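Neue Hausregeln für Roboterarbeitsplätze: Trudar vereinheitlicht Vorgaben an drei Standorten

29. Juni 2026

Der Laborverbund Trudar hat seine internen Regeln für Tischroboter neu gefasst. Die Vorgaben gelten ab September an allen 3 Standorten und lösen die bisherigen Aushänge ab, die sich von Raum zu Raum unterschieden. Erfasst sind sämtliche Arbeitsplätze, an denen ein Roboterarm ohne Schutzzaun betrieben wird. Nach Angaben des Verbunds sind das derzeit 19.

Das Papier umfasst sieben Abschnitte. Geregelt werden unter anderem die Freigabe eines Platzes vor Schichtbeginn, der Aufenthalt von Personen neben dem Tisch, die Führung von Kabeln am Arm und am Boden sowie der Umgang mit Gegenständen, die gegriffen werden sollen. Für jeden Platz ist künftig eine Person namentlich zuständig. Sie zeichnet die Freigabe ab und darf sie jederzeit zurückziehen.

»Wir hatten drei verschiedene Listen, und auf keiner stand dasselbe zum Thema Not-Halt«, sagt Jolene Merrick, die das Papier für Trudar zusammengestellt hat. Wer zwischen den Häusern wechselte, habe sich jedes Mal neu einweisen lassen müssen. Eine Einweisung bleibt auch künftig Pflicht, sie wird aber von allen Standorten gegenseitig anerkannt und muss jährlich aufgefrischt werden.

Vorausgegangen war eine Auswertung der Betriebsbücher. Darin fanden sich 1289 Einträge zu ungeplanten Stopps. Verletzt wurde dem Verbund zufolge niemand. Ein großer Teil der Stopps ging auf Kabel zurück, die sich bei Drehungen des Arms spannten, ein weiterer auf Gegenstände, die nach dem Umbau eines Versuchs im Bewegungsbereich liegen geblieben waren.

Entsprechend ausführlich fallen diese beiden Abschnitte aus. Leitungen zum Greifer müssen am Arm befestigt sein und genug Spiel für die volle Bewegung haben. Steckverbindungen sind vor jeder Schicht auf festen Sitz zu prüfen. Der Bewegungsbereich wird auf dem Tisch markiert und nach jedem Umbau von Hand abgefahren, mit verminderter Geschwindigkeit und einer zweiten Person am Not-Halt.

Für Greifversuche mit Handelsware, etwa Flaschen oder Dosen, schreibt das Papier vor, die Objekte mit Inhalt und Füllstand im Versuchsprotokoll zu führen. Glas ist nur nach gesonderter Freigabe zulässig. Halterungen und Ständer müssen standsicher sein und dürfen während der Bewegung nicht mit der Hand nachgerückt werden. 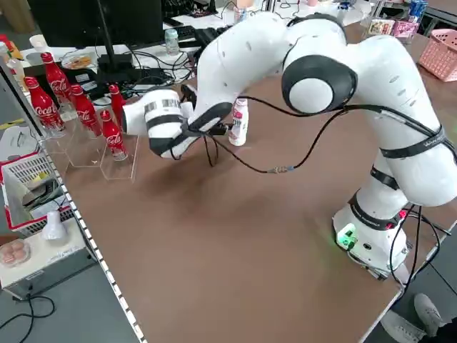
Umstritten war in der Abstimmung der Abstand, den Personen einhalten müssen. Henok Negash vom Standort Rurkton hatte sich für ein festes Maß ausgesprochen, das überall gleich ist. Durchgesetzt hat sich eine Regelung, nach der der Abstand für jeden Platz aus Reichweite und eingestellter Geschwindigkeit ermittelt und am Tisch ausgehängt wird. »Das ist mehr Arbeit, passt aber besser zu den unterschiedlich großen Armen«, sagt Negash.

Die Hausregeln ersetzen weder die gesetzlich vorgeschriebene Gefährdungsbeurteilung noch die Anleitungen der Hersteller. Wo diese strenger sind, gehen sie vor. Abweichungen muss die zuständige Person schriftlich begründen; sie gelten jeweils nur für einen Versuch.

Die ersten Einweisungen nach dem neuen Muster finden am Standort Plendley statt und werden von Beverley Hollis geleitet. Beschäftigte mit gültiger Einweisung nach alter Regelung können bis zum Ablauf ihres Nachweises weiterarbeiten. Der Text liegt in den Sekretariaten der Standorte aus.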